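４．共用作業台における表面摩耗の評価

４．１　評価の背景

共用施設に設置される作業台の更新時期は、多くの場合、購入からの経過年数によって一律に定められている。しかし、天板の状態は使用頻度、清掃方法、上に置かれる器具の種類によって大きく異なり、経過年数のみを基準とした更新は、使用に耐える天板の早期廃棄と、清掃性の低下した天板の継続使用の双方を招くおそれがある。本章では、前章で述べた管理台帳の分析を受け、白色系天板の表面に生じる変化を現場で判定するための手順と、その適用結果について述べる。

対象は、ヴァルトン（Vallton）地区の共用施設において管理台帳に登録された作業台のうち、白色系の天板をもつ445台である。濃色の天板については汚れの視認性が著しく異なるため、本章の評価からは除外した。また、登録後に天板のみを交換したものは、交換日を起点として使用期間を算定した。台帳に交換日の記載がないものについては、施設管理者への照会により補完した。

４．２　変化の分類

表面の変化は、（ア）付着、（イ）擦過、（ウ）艶の変化の三種に分類した。付着とは、汚れや異物が表面に残留した状態をいい、中性洗剤による標準清掃で除去されるものと、除去されないものとに細分した。擦過とは、物品の移動等により表面に線状または面状の痕跡が生じた状態をいう。艶の変化とは、光の反射が周囲と異なる領域が認められる状態をいい、基材の露出を伴わないものに限った。

三者は同一の天板上に併存することが多く、目視のみによる厳密な区別は必ずしも容易ではない。特に灰色の汚れについては、付着物によるものか、微細な擦過に汚れが入り込んだものかの判断が評価者によって分かれた。このため、評価は清掃の前後に各一回行い、清掃後にも残存したものに限って擦過または艶の変化として記録することとした。

罫線を有する天板では、線の視認性についても別に記録した。罫線は物品の配置や寸法の目安として利用されることがあり、その判読が困難になった場合、表面の衛生状態に問題がなくとも作業台としての機能は損なわれる。一方、もともと淡い色調の罫線は、摩耗による退色との判別が難しい。薄い灰色の罫線をもつ白色天板に、汚れと擦れが散在する状態を図７に示す。
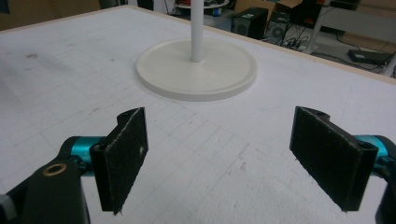
図７　淡色の罫線を有する白色天板の表面状態

フェルディナント・ホルツァー（Ferdinand Holzer）は、この分類案に対する書面意見において、罫線の視認性を摩耗の指標に含めることには慎重であるべきだと述べた。線が見えにくいという評価は照明の角度と評価者の視力に強く依存し、同じ天板でも午前と夕方とで判定が変わりうる、というのがその理由である。さらに同意見は、利用者が線を必要としない施設では、線の消失を減点の対象とすること自体が更新費用を不当に押し上げると指摘している。

この指摘は妥当と考えられる。そこで本研究では、罫線の視認性を総合評点から切り離し、参考項目として併記するにとどめた。あわせて、評価時の照明条件を統一し、天板面の中央における照度を736ルクスに設定した。窓に面した作業台については遮光を行ったうえで評価し、遮光が困難な施設では日没後に実施した。

４．３　評価の手順

評価にあたっては、天板を縦横に等分した区画ごとに、各分類の有無と程度を四段階で記録した。端部は縁材との境界に汚れが滞留しやすく、中央部と同列に扱うと全体の評点が過度に低下するため、独立した区画として扱った。縁材そのものの損傷は、天板の評点には算入していない。

評価者は二名一組とし、互いの記録を参照せずに採点した。評点に二段階以上の差が生じた区画については、協議のうえ再評価を行い、なお一致しない場合は低いほうの評点を採用した。協議の経過は所定の様式に記入し、施設ごとに保管した。

清掃には、シュタイナー（Steiner）施設において従来用いられてきた手順を準用した。すなわち、乾拭きの後に希釈した中性洗剤で湿式清掃を行い、水拭きおよび乾拭きで仕上げるものである。研磨材を含む清掃用品は、それ自体が擦過の原因となるため使用を禁じた。清掃後は20分間静置し、表面の水分が評価に影響しないことを確認した。

４．４　結果および考察

使用期間と総合評点との間には、全体として弱い負の関係が認められたものの、施設間の差がこれを上回った。同程度の使用期間であっても、清掃手順が文書化され、かつ掲示されている施設では評点が高く保たれる傾向にあった。この結果は、更新時期を経過年数のみで定める現行の方式に再検討の余地があることを示唆する。

変化の分布には偏りがみられた。利用者が着席する側では面状の擦過が多く、反対側では線状の擦過が比較的多く認められた。前者は腕や書類との反復的な接触、後者は器具の出し入れによるものと推察されるが、本調査では利用状況の継続的な観察を行っておらず、原因の特定には至っていない。艶の変化については、擦過と重複する区画が多く、独立した指標としての有効性は限定的であった。

なお、スキレロン（Skillelon）施設では、評価期間中の4月に清掃用品の切替えが行われた。切替え前後の評点を単純に比較することはできないため、同施設の値は集計表において別掲とした。切替え後の経過については、次年度の調査において改めて報告する予定である。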